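**Pankaj Awasthi**
Sorting out the bathroom bits today. Posting as I go so I don't wander off and start something else. 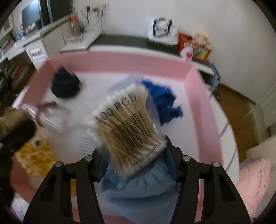 *Cotton swabs, 100 to the packet, wooden sticks. Pink tray.*

---

The tray is where everything small has been ending up. Cloths, packets, whatever was in my hand when I walked past. It has high enough sides that you can keep dropping things in and it never looks full from the door.

---

Rule for today is that each thing comes out of the tray once and goes straight to where it lives. If it doesn't live anywhere, I have to decide before I pick up the next one.

---

Swabs first. They're going in the top drawer. I had them on the windowsill at the old flat in Skosthorpe and the steam got to them. The packet went limp and the cotton came off when you used one.

---

Wooden sticks, by the way. I switched from plastic a while ago. They're a bit stiffer and they snap if you lean on them, but I mostly use them for cleaning round the taps and the keys on the laptop, so stiff is good.

---

Someone asked last time what I use them for if not ears. List, in no order:
- the groove round the plughole
- hinges on the glasses
- the rubber seal on the flask
- oil on the sewing machine, one drop at a time
- getting paint off the edge of a light switch

---

Cloths next. There's a dark navy one and a bright blue one, both bunched up. I'm not folding cloths that are going to be used on a sink. They go in the bag on the back of the door and that's the end of it.

---

I did try folding them. I watched a video, did the whole lot in thirds and stood them on end in a box. Lasted until the first time I needed one in a hurry.

---

Replying to a couple of you at once: no, I don't have a label maker. I borrowed my sister's in December and labelled the spice jars and then the shelf the spice jars sit on. She took it back.

---

Drawer dividers. Mine are from Borik, the white slot-together ones. You score them with a knife and snap to length. Measure the inside of the drawer at the bottom, the sides of mine lean in and I cut the first set too long.

---

Top drawer so far, front to back: swabs, plasters, nail things, the spare toothbrush heads. Everything I'd want with one hand while the other one is bleeding or wet.

---

Second drawer is the one I don't want to open. It has 14 hotel soaps in it. I know because I've just laid them out on the edge of the bath.

---

Keeping four. The rest are going in a bag for work, there's a basket by the sinks and people do take them.

---

Found a Tsuchiya hand cream with the lid stuck on. Ran it under the hot tap, no use. Rubber glove, came off first go. Cream is fine.

---

Also a receipt dated 05/05/1999, folded up very small inside a sewing kit. The kit was my mum's. Two reels of thread and a needle threader from a shop called Osora. I've put it back where it was.

---

Question from the replies about how many swabs is sensible to keep. One packet open, one behind it. I once bought the 1,000 box because it worked out cheaper and it moved house with me twice.

---

Tea. Back in a bit.

---

Back. Wiped the drawers out with a damp cloth and left them open to dry before anything goes in. If you put packets into a wet drawer the bottoms stick and you're peeling them off next week.

---

The tray gets a wash as well. Warm water, washing-up liquid, nothing scratchy on the pink part. A scouring pad took the shine off one corner of my last one and it picked up every mark after that.

---

Where it goes next: under the sink, with only the refills in it. Soap, spare sponges, bin bags. Nothing loose.

---

Still to do: the medicine box, and checking dates on the sun cream. I'll do those tomorrow and add them under this post.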